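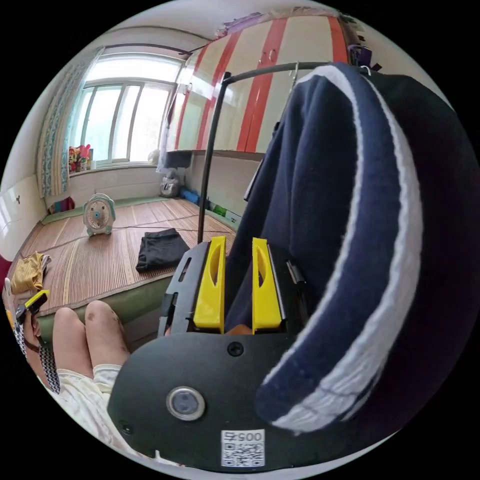 진 사람 연설이 이긴 사람 것보다 늘 낫더라, 낙선 인사만 따로 모아 상을 줘도 되겠더라 하는 말을 터크데일의 개표장 복도에서 들었다. 자판기 커피를 든 채 한 말이었고, 옆에 있던 사람들은 고개를 끄덕이면서도 눈은 개표 현황판에 두고 있었다. 밤 열한 시쯤이었다. 그때만 해도 누가 상을 받을지 알 수 없었다.

터크데일 시장 선거는 408표 차로 끝났다. 떨어진 후보가 얻은 표는 2754표다. 큰 도시라면 아파트 단지 하나에서 갈릴 숫자지만, 시청 주차장에서 서로 경적을 울리다 알은체하는 동네에서 408표는 꽤 많은 얼굴이다. 낙선 캠프에서는 그날 밤부터 그 얼굴을 하나하나 떠올리는 작업이 시작되었다고 한다. 세탁소는 찍었을 것이고, 세탁소 사위는 안 찍었을 것이다.

내가 궁금했던 것은 낙선 연설의 원고였다. 언제 쓰고, 어디에 두고, 이긴 쪽은 그걸 어떻게 처분하는가. 물어보니 캠프마다 대답이 비슷했다. 우리는 안 썼다는 것이다. 질 생각이 없었으니 쓸 필요도 없었다고. 그런데 그날 밤 패한 후보는 결과가 확정된 지 얼마 지나지 않아 접힌 자국이 선명한 종이를 꺼내 들고 막힘없이 읽었다. 비유가 두 번 나왔고 인용도 하나 있었다. 복도에서 급히 쓴 글에 괴테가 나오는 경우는 드물다.

## 서랍 속의 두 봉투

원고는 대개 투표일 닷새 전에 완성된다. 당선용과 낙선용, 봉투 두 개. 당선용은 여러 사람이 돌려 읽는다. 누구 이름이 빠졌다느니 상인회가 청년회보다 먼저 나와야 한다느니 하는 사이에 글은 감사 명단이 된다. 낙선용은 한 사람이 밤에 혼자 쓰고 아무도 고치지 않는다. 고치겠다고 나서려면 읽었다고 인정해야 하고, 읽었다는 건 질 수도 있다고 생각했다는 뜻이 되니까. 문장이 살아남는 데 이만한 환경이 없다.

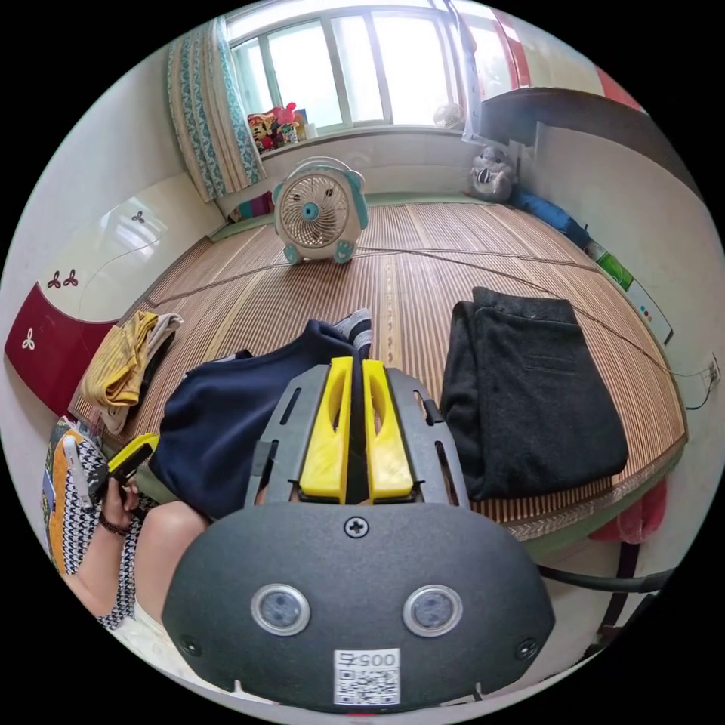

*대나무 돗자리 위의 남색 옷. 회색과 흰색이 섞인 양말이 비어져 나와 있다.*

터크데일에서 이 이중 장부를 가장 잘 아는 곳은 정당 사무실이 아니라 인쇄소 켈멘디다. 현수막도, 명함도, 당선 사례 전단도 여기서 찍는다. 문제는 낙선 사례 현수막이다. "보내 주신 성원 잊지 않겠습니다"라는 문구는 이긴 사람에게도 진 사람에게도 쓸 수 있어서, 눈치 빠른 캠프는 처음부터 이 문장만 주문한다. 후보 사진도 살짝만 웃는 것으로 고른다. 환하게 웃으면 낙선했을 때 이상하고, 너무 진지하면 당선되었을 때 불길하다. 켈멘디에서는 이 표정을 '중간 톤'이라고 부르며, 별도 요금은 받지 않는다.

여론조사 업체 지스카도 나름의 언어를 갖고 있다. 지스카의 마지막 보고서는 의뢰인이 6퍼센트포인트 뒤진다는 사실을 "역동적인 추격 구간"이라고 적었다. 오차범위 설명이 본문보다 길었다. 보고서를 받은 캠프는 역동적이라는 단어에 밑줄을 그었고, 바로 그날 저녁에 누군가는 낙선용 봉투에 넣을 종이를 샀을 것이다.
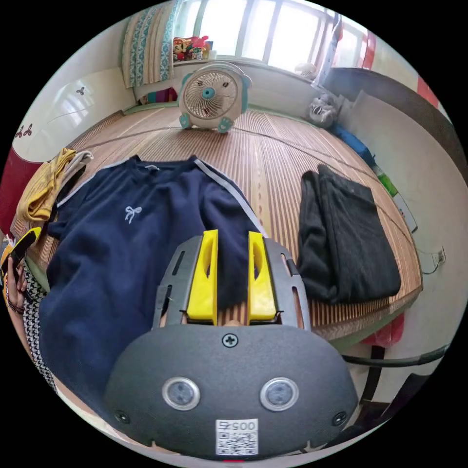

*줄무늬 돗자리에 펼쳐 놓은 스웨트셔츠. 가슴에 작은 흰색 리본이 수놓여 있다.*

## 이긴 사람의 종이

당선자 연설은 짧지 않았다. 감사할 사람을 부르다가 한 번 순서가 엉켰고, 다시 처음으로 돌아갔다. 박수가 필요한 대목과 숨이 필요한 대목이 구분되지 않아 사람들은 둘 다에서 손뼉을 쳤다. 통합이라는 말이 나왔고 소통이 뒤를 따랐다. 공약이던 플리나리 시장 지붕 공사 이야기는 나오지 않았다. 플리나리는 비가 오면 생선 가게 앞부터 젖는 재래시장인데, 지난 세 번의 선거에서 후보 전원이 지붕을 약속했다. 상인들은 이제 지붕 약속을 절기처럼 여긴다. 입춘이 지나고, 지붕이 오고, 장마가 온다.

반면 낙선자는 지붕 이야기를 했다. 자기가 그 지붕을 못 올리게 되어 미안하다고, 새 시장이 올린다면 맨 먼저 그 밑에 가서 서 있겠다고 했다. 뒷줄에서 누가 코를 훌쩍였다. 유세 기간에 나온 어떤 말보다 좋았고, 같은 말을 투표 전에 했더라면 어땠을까 하는 계산이 캠프 관계자들의 얼굴을 동시에 지나갔다.

이쯤에서 각 정당의 선거 교본을 찾아보았다. 내가 구한 것은 다섯 권이다. 악수하는 법, 어르신 손을 두 손으로 잡는 법, 시장에서 떡볶이를 흘리지 않고 먹는 법까지 있었지만 지는 법을 다룬 장은 한 권에도 없었다.

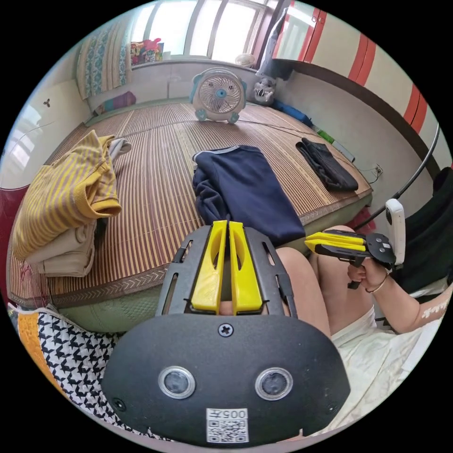

그나마 가장 가까운 것이 부록의 '선거 후 사무실 정리' 항목인데, 복합기 반납과 보증금 회수 절차가 나온다. 마지막 줄에는 남은 명함을 분리 배출하라고 적혀 있다. 코팅된 명함은 종이로 버릴 수 없다는 주의도 붙어 있어서, 교본 전체에서 이 대목이 제일 실용적이었다.

봉투 두 개 가운데 쓰지 않은 하나가 어디로 가는지는 끝내 확인하지 못했다. 당선 캠프 쪽에서는 그런 봉투가 애초에 없었다는 답이 다시 돌아왔다. 파쇄기 옆에서 들은 답이다. 낙선 캠프의 당선용 원고는 사정이 달라서, 책상 위에 그대로 있었다. 석 장짜리였고 첫 장 맨 위에 상인회가 청년회보다 먼저 나왔다. 누군가 볼펜으로 두 단체에 화살표를 그려 순서를 바꿔 놓았다.

취임식은 다음 달 시청 강당에서 열린다. 초대장은 켈멘디에서 찍는 중이고, 사진 속 시장은 아직 중간 톤으로 웃고 있다.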